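Modules > Automation Basics > Handouts > Trying out grippers

Notes | Reading | Lab sheets | Past topics | Contact

Right, where we got to last time was finger pads, and I'd promised you my thoughts on cloth. Cloth is horrible! A block stays the shape you left it, but a sheet or a jumper is different every time you go near it, so a gripper that looks brilliant on blocks can be hopeless on laundry. For the Plallidar comparison I stuck with hand-held grippers (no arm, just you doing the moving) and did 122 grabs in all, mostly on thin cotton and fleece.

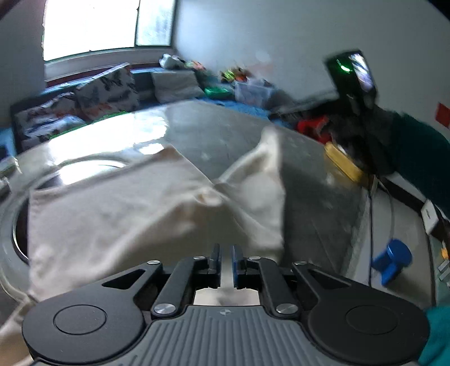
Thin cotton wants narrow fingers and a small opening. Go in wide and you scoop up half the sheet, and then you've no idea which layer you've got. I also found I was pressing down far too hard at first, which an arm would never forgive. Try 7 grabs at one corner before you change anything, and write down the opening each time (please, I do read them).

Fleece is kinder. It's thick enough to pinch into a fold, and textured pads get a decent hold without much squeeze. The bother is a big garment on a slippery table, where one gripper just drags the lot towards you. Two grippers, one to pin and one to lift, is what I'd start with, and it's what the Ivville sheet asks you to do in part 2.

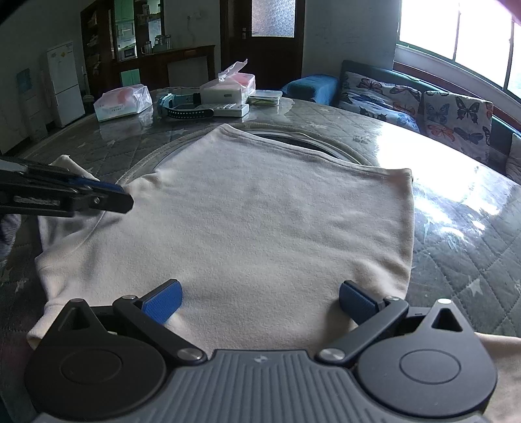
Pintér disagreed with me on this and wrote back that two grippers only hide a bad first grasp, and that students ought to get almost 74 clean single lifts before they touch a second one. Fair point, though I think you'd all have gone home by then. Bring both sets of figures in and we'll argue it out.

Filed under: Grippers and end tools, Soft materials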